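Vurport - Área de Automatización Doméstica
30 de mayo de 2024

1. Iniciamos este hilo para responder a una consulta que recibimos con frecuencia de ayuntamientos, residencias y pequeños comercios: ¿puede ya una máquina encargarse de recoger una mesa, guardar objetos en un cajón o reponer un estante?

2. La respuesta institucional de Vurport es prudente. En condiciones acotadas, algunas de estas tareas son viables. En una vivienda corriente, todavía no recomendamos su contratación como servicio.

3. Desde enero, el proyecto Pandar estudia 4 tareas: colocar un objeto en una bandeja, retirarlo, abrir un cajón y guardar un envase alargado. El registro suma 2508 intentos, con sus incidencias anotadas.

4. La tarea del envase es la que más consultas genera entre los comercios. Una caja estrecha y ligera admite pocos puntos de agarre, y una presión excesiva deforma el cartón. Un producto deformado no vuelve al lineal.

5. Puesto de trabajo de Pandar:
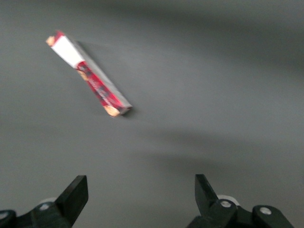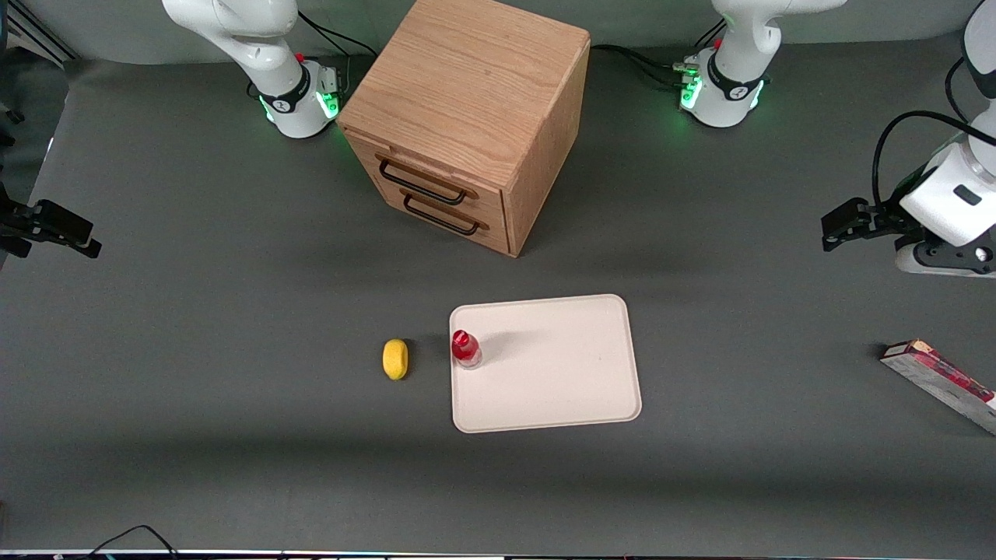
La caja roja y blanca sobre la mesa gris. En la segunda imagen, también el mueble de dos cajones y la bandeja con el frasco rojo.

6. El cajón plantea otra dificultad. Para una persona, tirar de un asa, soltarla y depositar algo dentro es un solo gesto. Para el sistema son varias decisiones encadenadas, y un error de pocos milímetros en la primera se arrastra hasta la última.

7. Trabajar con dos brazos permite repartir la tarea - uno sostiene, el otro coloca -, pero obliga a coordinar trayectorias y reduce la velocidad. Por el momento damos prioridad a la seguridad frente al ritmo.

8. Sobre los plazos: una persona guarda un envase en unos segundos. Nuestro protocolo concede al sistema hasta 100 segundos por intento antes de darlo por fallido. Quien valore una adquisición debe tener presente esa diferencia.

9. Se nos ha preguntado por el coste. No publicaremos estimaciones hasta cerrar la fase en curso, que prevé unos 700 intentos adicionales con envases de distinto tamaño y con la iluminación modificada.

10. Agradecemos a Trudlow la revisión del protocolo de ensayo y a Bauerfeind su asesoramiento en materia de mobiliario. Las conclusiones que aquí se exponen son responsabilidad exclusiva de Vurport.

11. Recomendación vigente para comercios: considerar la automatización únicamente en puestos fijos, con productos conocidos y supervisión presencial. Para domicilios se mantiene el criterio anterior, sin cambios.

12. Las entidades interesadas en proponer objetos para la próxima fase pueden remitir su solicitud mediante el formulario de contacto de nuestra página. Se dará preferencia a envases de uso cotidiano.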